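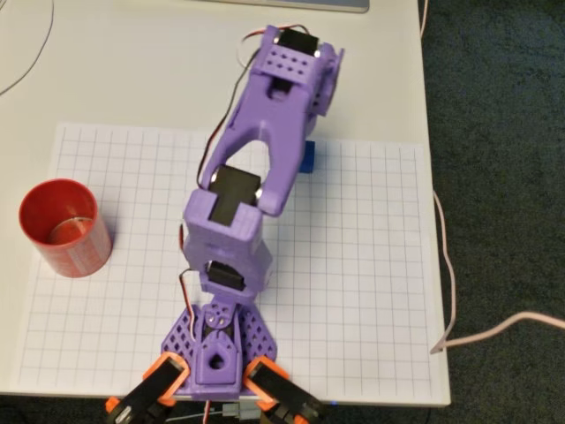
Le bras imprimé en violet, apparemment fixé au bord de la table, sur la feuille quadrillée.

Rapport d'avancement — atelier de fabrication de Delthorpe
Lecture : 3 minutes

À l'attention de Gráinne Madigan, fonds Vorcombe
Rédaction : Naveen Bansal
2 mai 2021

Objet de la période

La deuxième tranche de la subvention devait couvrir l'impression des pièces, l'assemblage d'un premier bras complet et l'aménagement du poste de travail. Ces trois postes sont terminés. Le guide de montage en français a pris du retard et sera remis en juin.

Impression et assemblage

Toutes les pièces de structure ont été imprimées à l'atelier, dans le même violet. La base est ajourée en losanges. Meenakshi Dixit a retenu ce dessin après une première version pleine, trop longue à imprimer et qui se décollait du plateau dans les angles. L'avant-bras a lui aussi été évidé : deux montants qui se rejoignent vers le poignet. Nous avons gardé sur le poignet la plaque percée de petits trous carrés, prévue pour recevoir différents accessoires sans réimprimer le bloc entier.

Les servomoteurs sont vissés directement dans les logements imprimés. Ceux de l'épaule et du coude ont demandé deux essais d'ajustement. Les cotes corrigées sont reportées dans les fichiers déposés sur l'espace partagé Turum.

Poste de travail

La base est maintenue par deux pinces orange et noir, une de chaque côté, serrées sur le bord de la table. Shakuntala Ahuja aurait préféré un perçage du plateau, mais la salle sert aussi aux cours du soir et la table doit pouvoir être libérée. Le papier quadrillé posé sous le bras tient lieu de repère pour les exercices de positionnement. Il coûte peu et se remplace après chaque série d'ateliers.

Fréquentation

Les séances d'initiation ont réuni 13 participants, répartis en deux groupes. Rajkumari Malhotra assure l'encadrement du groupe débutant. Les participants ont suivi le montage du poignet puis le câblage. Le câblage reste l'étape la plus lente : les fils sont fins et les connecteurs se ressemblent. Un étiquetage sera ajouté aux prochains kits.

Dépenses

Le budget de 1 000 euros prévu pour la période est consommé à presque 100 %. Le filament et les servomoteurs représentent la plus grande part. Les pinces ont été achetées sur la ligne « petit outillage », avec l'accord donné par le fonds au trimestre précédent. Les factures sont jointes en annexe.

Suite

— remise du guide de montage en juin ;
— impression d'un second jeu de pièces, avec les cotes corrigées ;
— prêt du bras à l'antenne d'Upadhyay, dates à confirmer.

Nous demandons le report de la ligne « documentation » sur la tranche suivante, sans changement de montant.

À lire également
Premier rapport : choix du modèle et devis
Règlement de la salle et prêt de matériel
Calendrier des ateliers de Delthorpe

Contact | © 2021 Atelier de fabrication de Delthorpe | Haut de page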